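28 December 2025

Arnout Van Damme has run incoming goods at Korletey, a parts wholesaler, for nine years. Most of his work concerns what happens to a carton between the truck and the shelf.

"People look at the box and ask if it's strong," he says. "I ask what the humidity was." Corrugated board takes up moisture from the air, and a stack that stands safely in winter can lean by the end of a damp summer. In October his team moved the tall stacks away from the dock doors. Damage claims on the Sikport line fell to two for the month.

Van Damme is strict on opening. Flaps are to be slit along the tape and folded back, so the carton can be used again for internal moves. A box with its flaps torn off loses stiffness at the rim and goes to a lower grade. "It will still hold things on a table. I won't put another box on top of it."
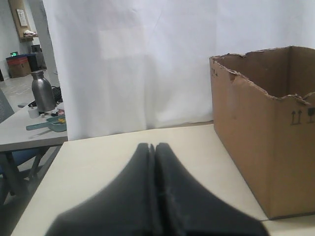

## Reuse and its limits

The reuse rule came from Danish Tanoli, who handles purchasing. He had worked out that Korletey was buying 195 new cartons a week for transfers between its own buildings.

"They travel across a yard," Tanoli says. "A used carton can do that."

Each carton now gets two internal trips and is then baled. Van Damme wanted a third — Tanoli did not, citing crushed corners. They still disagree. A trial with heavier board from Etberg is planned, and the trip limit stays where it is until that is finished.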